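Ticket 1606 – Open day: headset units dropping off the pairing list
Product: Skiltier hand-held grippers, paired sets
Site: Troston, upstairs long room
Opened by: Skarphéðinn Østergaard
Priority: High (lowered to Normal by support, raised again by me)
Status: Closed, under protest

Entry 1

We ran our open day in June 2025 with 6 sets checked out to visitors. The plan was simple. A guest puts on the headset and backpack, takes a gripper in each hand, picks something up, puts it down, and goes away thinking well of automation. By late morning 3 of the sets were showing error 407 on the monitor page, "peer not found." The peer was in the guest's other hand.

What I tried before writing to you:
Restarted the backpack unit. Error cleared, then came back.
Restarted the monitor page. Same error, new font size for some reason.
Swapped the left and right grippers on one set. Error moved to the other side, so I swapped them back and felt no wiser.
Read the manual. Section on 407 says "see support."

The guests kept going through all of it. The grippers open and close fine with the error up, so as far as a visitor is concerned there is no fault. The only person suffering was the one looking at the monitor page.
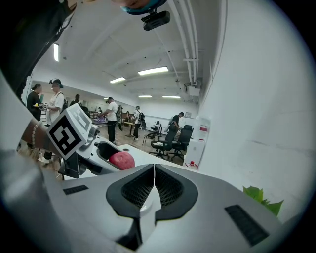 Open day, long room. Apple in the left-hand gripper, several visitors busy farther down.

Entry 2

Reply from support asks whether the room is "crowded with reflective or metallic surfaces." It is an office. It has white walls, a shiny floor and chairs. I would call that a normal amount of surface.

Support also asks for the firmware version on each set. All of them say the same version on the label. On the monitor page the three bad ones show a blank where the number should be. I mention this now because I was told in October, on a different ticket, that a blank means "current."

Entry 3

Support says a blank does not mean current. A blank means the unit was updated over the Jelínek dock and never got its final reboot. I have asked whether the dock could say so. The dock has one light and it was green.

Instructions received, copied here so I can find them again:
1. Take the set off the guest. (Support wrote "ensure the operator is idle." Our guests are never idle.)
2. Hold the power button on the backpack until the second beep. The first beep means nothing.
3. Wait for the version number to show up on the monitor page.
4. Pair left first, then right, with the marker plates where the headset can see them.

I had been pairing right first. The quick-start card shows right first. I have attached a scan of the card without comment.

Entry 4

Did the long reboot on two of the bad sets between groups. Version number came up on both. Left first, then right, and 407 stayed away for the rest of the session. The third set was on a visitor from Zasdale who was having such a good time that I didn't have the heart to reboot him.

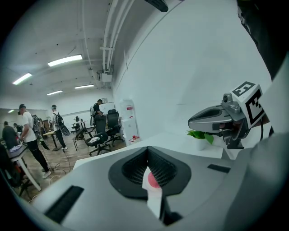
Did the third set after he left. Same result. I then ran all of them for an hour with the monitor page open, walking the length of the room and back, and the error did not return. I did drop the apple, but I don't hold Skiltier responsible for that.

Entry 5

Support proposes closing as "user error, pairing order." I propose "dock doesn't tell you, card is wrong." We have settled on "resolved."

Still open from my side, please carry over to a new ticket:
Corrected quick-start card.
Some kind of second light on the dock. Any color.
The font size on the monitor page, still enormous.

– S. Ø.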